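Zundton All-Road Walking Shoes: a long review after a lot of paved path

I have been meaning to write this one up since the summer and kept putting it off, mostly by going for another walk. 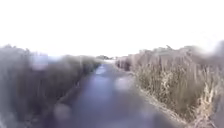 Are these shoes any good if nearly all your walking is on pavement?
They're very good on pavement, and better there than on the dirt and gravel they seem to be sold for. The sole is firm without being hard, and my knees have been noticeably happier in them than in my old pair.

Now for the long version, and please get yourself a coffee, because I do go on about shoes. Most of my walking happens on narrow asphalt paths with high dry growth on either side, the sort of path that goes straight on and on until it shrinks to a point. I love that kind of walk. You can't see much to the left or the right, so you settle into a rhythm and your mind wanders off, and the only thing you notice after a while is whether your feet hurt. Old asphalt is harder on feet than people give it credit for! It wears unevenly, it dips where you don't expect it, and it has no give at all, so a shoe that feels lovely on the store carpet can turn on you before you've gone very far.

My previous shoes were the Skurkus low-cuts, which I wore for years and defended to anyone who would listen. They were light and they dried fast, but the heel packed down flat and after that I felt every seam in the pavement. My neighbor Heriberto Sánchez, who walks more than I do and complains less, had bought the Zundtons and let me try his on in the driveway (we're the same size, luckily for me). I ordered a pair that evening.

Fit first. They run a little long and a touch wide at the toe, and I like that for walking, where your feet spread out as the morning goes on. If you're between sizes, go down. The heel cup is snug and it rubbed me on the left side for the first few outings — not enough for a blister, just enough to be annoying — and then it softened up and I forgot about it. The tongue is padded and stays where you put it. The laces are too long. I double-knot them and tuck the ends in, and I still managed to step on one in the parking lot.

The sole is where your money goes. The tread is shallow, with a smooth rolled edge at the toe, so you don't catch it on the little ridges you get in worn asphalt. I was a terrible toe-catcher in the Skurkus pair and I've stumbled maybe twice in these. On damp pavement they grip well. On painted lines in the rain I'd still slow down. Along a sandy verge they're fine, although fine grit does find its way in over the collar, and you'll be emptying them out on the porch like I do. If your paths are mostly loose stone, I'd look for something with a deeper tread.

They are warm. In August I came home with socks I could have wrung out, and I ended up swapping the insoles for a thinner Botik pair I had in the closet, which helped with the heat and gave me a bit more room over the instep. Now that it's cooler I've put the original insoles back and they're cozy. I'm looking forward to November in them, when the tall grass rattles and there's hardly another soul out.

Wear has been better than I expected. I keep a walking log, and the shoes have 1,000 miles on them between spring and now. The outer heel is worn down at the corner, where I always wear mine down, and the printed logo has rubbed off one side. The stitching is all sound. Heriberto says he got 2,000 out of his before he handed them over to yard work, and I can believe it, though he's lighter on his feet than I am.

I bought mine from Quispe, a small shoe store with a very patient exchange desk (I sent back the wrong size and they took 15 dollars off the second pair for my trouble, which I hadn't asked for). The gray hides dirt beautifully. Skip the cream color unless you enjoy scrubbing.

Would I buy them again? I already have a second pair sitting in its box in the hall closet, so I suppose that's your answer. Four and a half stars, with the half star held back for the laces and the summer heat. If anyone has found shorter laces that hold a knot in these eyelets, please leave me a note in the comments.

Posted October 23, 2024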